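Wudalik Bench Notes
Saturday, September 18, 2021

Review: the Brekke 982 wire stripper

I've been rewiring the lights and stereo in an old camper van since April, and I have stripped more wire this summer than in the rest of my life put together. For most of that I used the cheap scissor kind of stripper with the little numbered notches. Then the spring popped out of mine one evening, I ordered the Brekke 982 on a whim, and oh boy, I should have done it years ago.

It's a self-adjusting stripper, the kind with a flat nose. You push the wire in, squeeze, and the insulation slides off. I had tried this style before (a Cevham, borrowed from my brother-in-law) and hated it, because it chewed up thin wire and slipped on the thick stuff. The Brekke does neither, at least on anything I've fed it. I've gone from skinny speaker wire up to the 8 gauge that feeds my fuse block, and the only adjusting I did was a quarter turn of the thumbscrew at the small end.

The length stop is my favorite part. It's a red slider inside the jaws and it stays where you put it! On the Cevham it crept back every few squeezes, so by the end of a batch the bare ends were all different lengths and I'd be trimming them by hand. I set this one once for my crimp connectors and left it there all weekend.

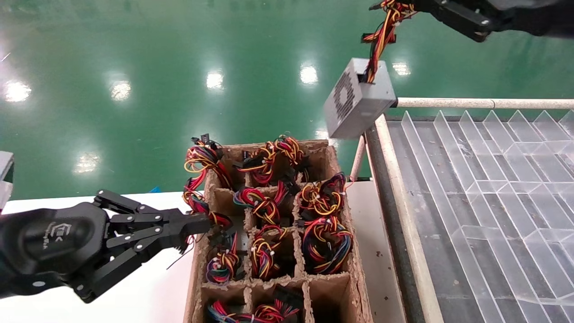 Issue 14

Sort your wire before you start, by the way. I like a box with dividers and a cable tie on every bundle, and I do all of one size before moving to the next. The stripper doesn't care, but the crimper does, and changing dies back and forth will drive you up the wall.

Now the gripes. There is a crimper built into the handles and it's lousy. I tried it on 2 ring terminals, pulled both off with my fingers, and went back to my ratcheting Wirkach. The cutter is fine on copper, but it's tucked in so close to the pivot that you can't see what you're cutting. And the handles are fat. My hands are on the big side and I love them, but my daughter needed both hands to close the thing, so try a pair in the store if you can.

It also doesn't like silicone insulation very much. The soft rubbery jacket stretches before it tears and you get a ragged little skirt at the end. Snugging up the thumbscrew helps some. For the few silicone leads I had, I just used a knife.

Replacement blades are sold separately and go in with one screw. Mine still look new, so I can't say how long a set lasts. I'll put a note in a later issue when I swap them.

Would I buy it again? In a heartbeat. I did the whole rear harness in one afternoon with no sore thumb and hardly a nicked strand, and I caught myself looking around the van for more wires to strip. The dome light is next.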